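How Does a Robot Know Where to Pinch a Towel?

Kids' Tech Pages, Broltden Learning Library

Pick up a towel from the floor. It probably took you one second. You looked at it, reached out, and grabbed it. You didn't have to think about your elbow.

A robot arm can't do any of that until a person writes software for it. Software is a set of instructions that a computer follows. The arm has motors and metal parts, but without software it just stays where it is.

Why towels are hard

A block is easy for a robot. It has the same shape on Monday morning as it had last week. If you turn it around, it is still a block.

A towel is different. It can be flat, rolled, twisted, or dropped in a heap. It may never land in exactly the same heap twice. Corners hide underneath. Two edges can lie side by side and look like one edge. Engineers call things like towels, ropes, and shirts "deformable objects." Deformable means the shape can change when you push or pull.

The software has four jobs to do.

Job one: seeing

A camera picture is made of tiny colored dots called pixels. To a computer, each pixel is just a few numbers. The first program has to sort them out. Which pixels are towel? Which are table?

Color helps a lot. If the table is green and the towel is tan, the numbers are very different. A green towel on a green table would be much harder to find.

Then the program looks for edges and corners. Shadows can fool it. A dark line might be the edge of the towel, or it might only be a shadow inside a fold. Looking from a second place can help, so some robots use more than one camera.

Job two: choosing

Now the software knows where the towel is. It still has to pick a spot to pinch. One way is to give every possible spot a score. Say the program checks 200 spots. A spot on an edge that sticks out might get a high score. A spot in the middle of a thick lump might get a low one. The best score wins.

Where do the scores come from? Often the program has learned them from practice. Suppose a program called Getia is shown 3000 pictures of towels, and in every picture a person has marked a good place to grab. Getia makes a guess, checks it against the mark, and changes its own numbers a little. Then it does the next picture. This is called training.

Job three: planning the path

The gripper is the robot's hand. Many grippers have two fingers that open and close like tongs. The planning program works out how to get those fingers to the chosen spot without bumping into the table or bending the arm in a way it can't bend.

It breaks the trip into small steps. A short reach might be split into 546 of them. For each step, the program works out the angle of every joint in the arm. Your shoulder, elbow, and wrist are joints too – your brain does this same kind of work when you reach for a glass.

Job four: control

The control program runs while the arm is moving. It reads sensors in the joints and asks the same question over and over: am I where I should be? If the arm is a little too low, the program raises it. If it is too far left, the program moves it right. This loop is called feedback.

You use feedback when you ride a bike. You tip a tiny bit, you feel it, and you steer.

At the table

The towel in these pictures is tan, and it is on a dark green table.

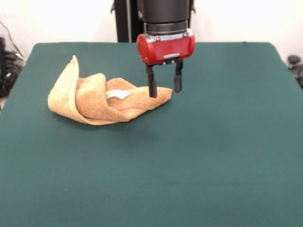

Fingers spread, with the left one at the end of the towel.
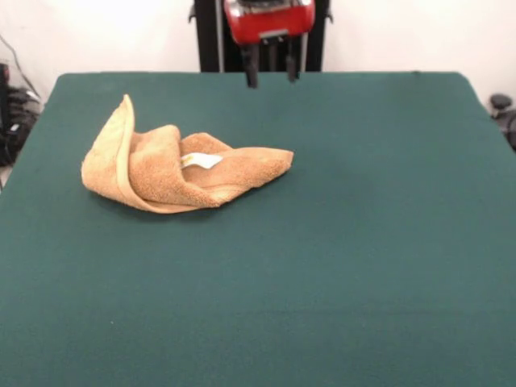
Fingers apart again, but not at the towel.

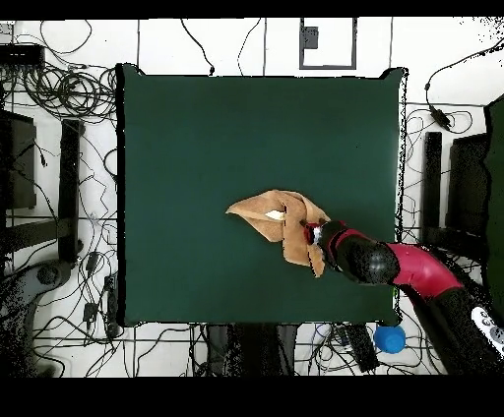

Readers of this page have written in with thoughts of their own. Siu wanted to know why the robot can't just try any old spot and see what happens, and thought that after 429 tries it would surely get good at it. That is a real way to teach a robot, and it has a name: trial and error. The program keeps a record of each try and whether the grab held. Siu also pointed out that a robot could practice on a pretend towel inside a computer, where nothing gets worn out. Engineers do that as well, though a pretend towel never folds quite like a real one.

Words to know

Pixel: one tiny dot in a digital picture.
Joint: a place where an arm bends or turns.
Feedback: checking what happened and using it to fix the next move.
Training: letting a program learn from many examples.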